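Bendov Curb Chain Bracelet, Stainless Steel, Men's

Sold by Pondness
Item 300-26
In stock in two lengths

We carried the Bendov curb bracelet for a year before writing a proper page for it, mostly because the maker's own copy made us wince. According to the leaflet in the box, this bracelet is "timeless," improves your circulation, and will never scratch. It is a stainless steel chain with a clasp on it. It's a decent one, and we sell a fair number of them, so here is what we think you should know before you put one in your cart.

What you get

The bracelet is a flat curb chain, 3/8" wide, in brushed stainless steel with polished edges. It comes in 8" and 8 1/2" lengths, measured end to end with the clasp closed. The clasp is a fold-over type with a push button on each side. There are 33 links in the shorter one, if you're the kind of person who has links taken out and wants to know what you're starting with.

It comes in a black cardboard box with a foam insert. The box is fine for a gift. The leaflet we leave in because customers asked where it was when we took it out, but please don't hold us to anything printed on it.

About the steel

The maker says 316L. We have no reason to doubt it, and we also have no lab. What we can tell you is that the ones we wear ourselves have been through dish soap, sweat and a lot of hand washing and have not rusted or turned anyone's wrist green. A cheap plated chain usually gives itself away within a few months. These haven't.

"Surgical grade" is a phrase you will see on other sites selling this same bracelet, often in capital letters. Don't pay extra for it. There's no stamp or standard behind those words when a jewelry seller uses them, and the bracelet being sold is the one on this page.

Stainless steel does contain nickel. Most people with a mild nickel allergy get along with it, some don't, and a seller who promises you it's hypoallergenic is guessing. If a belt buckle or a jeans button gives you a rash, look at titanium and save yourself the return.

About the scratches

It will scratch. Every brushed steel bracelet scratches, first on the underside where it rubs on a desk, then along the edge by the clasp. On the brushed faces the marks blend in after a while. On the polished edges they don't, and you will notice them for the first month and then you won't care. If you want something that looks new in three years, keep it in the box.

The clasp

This is the part worth arguing over. The first batch we had, before we put our name next to it, had a single-button clasp that popped open if you caught it on a coat sleeve. We sent those back. The current version has two buttons and needs both pressed at once, and it closes with a firm click. It's stiff when new -- stiff enough that a few people have written to say it's broken. It isn't. Press both sides evenly, close to the hinge, and it lets go. After a couple of weeks it loosens up some.

We'd still take it off before heavy lifting or working near anything that turns. Any clasp strong enough to hold a chain to your wrist can also hold it to a drill press.

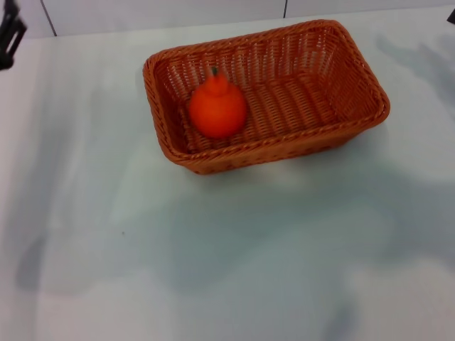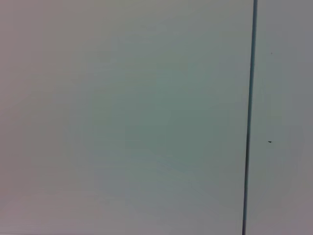

Sizing, which most people get wrong

Wrap a strip of paper around your wrist just above the bone, mark where it meets, and measure the strip. Add 3/4" for a close fit or a full inch for a loose one. If your wrist measures 7 1/4", you want the 8" bracelet. If it measures 7 1/2", you want the 8 1/2".

Do not go by your watch strap. Do not go by "medium." Half of our exchanges come from somebody ordering the longer one to be safe, and a curb chain that's too long slides down over the hand and bangs on everything. If you land right between the two, get the shorter one. A chain this wide looks better snug anyway, though that's opinion and you're welcome to yours.

A jeweler can take links out, but not easily. The links are closed steel, they have to be cut, and some shops won't bother with it. Ask what it will cost first. We don't sell spare links and we don't do the work here.

How it compares

We carry two other chains in the same price neighborhood, and people ask.

Munteanu rope bracelet. Thinner and lighter, and it catches arm hair. We've worn it, and it does, whatever the tag says about "smooth comfort weave." It looks dressier under a shirt cuff. The lobster clasp is small and you may need a second person to fasten it.

Fistura Figaro bracelet. Nicer finish than the Bendov, to be fair. The polish is more even and the links lie flatter. It also costs almost twice as much, and we can't find twice as much bracelet in it. If you catch it on sale, buy it. At full price we'd buy the Bendov and keep the change.

The "magnetic" version

Bendov also makes this bracelet with small magnets set into the back of the links, and sells it for sore wrists and poor sleep. We were offered it in September and turned it down. We have seen nothing that convinces us a magnet in a bracelet does anything for a sore wrist, and we don't want to take your money for it. It can also pick up paper clips and bother certain medical devices. If you want one anyway, other stores have it. Just be aware that the chain itself is the same.

Cleaning

Warm water, a drop of dish soap, an old toothbrush. Rinse it, dry it with a soft cloth. That's all it needs, maybe once a month if you wear it every day. Work the brush into the clasp, where hand lotion tends to collect.

Skip the jewelry dip. It's made for silver and gold and does nothing good for steel. Skip the polishing cloth on the brushed faces too, or you'll end up with shiny patches you can't undo. Chlorine is hard on steel over time, so take it off for the hot tub.

Engraving

There is no plate on this bracelet, so there's nowhere to engrave except the inside of the clasp, and that will take three or four letters at most. Initials work. A date is tight. We don't engrave here, and an engraved bracelet can't be returned, so try it on before you take it anywhere.

Returns and warranty

You have 26 days from delivery to send it back unworn, in the box, for a refund of the item price. You pay the postage back unless we sent the wrong thing. If the size is wrong we'll ship the first exchange free.

Bendov offers a "lifetime warranty." Read the card and you'll find that it covers the links, leaves out the clasp, and asks you to mail the bracelet in at your own cost with a handling fee. We don't think much of it. Our own cover is plainer: if the clasp fails in the first year in normal wear, send it to us and we'll replace the bracelet. Scratches aren't covered, for reasons you've already read.

Specifications

Material: stainless steel, stated by the maker as 316L
Finish: brushed faces, polished edges
Width: 3/8"
Lengths: 8" and 8 1/2"
Clasp: fold-over, double push button
Packaging: black cardboard gift box
Magnets: none

Prices and stock on this page were last checked Fri 23 October. The 8" usually runs out first, and we don't take back orders on it.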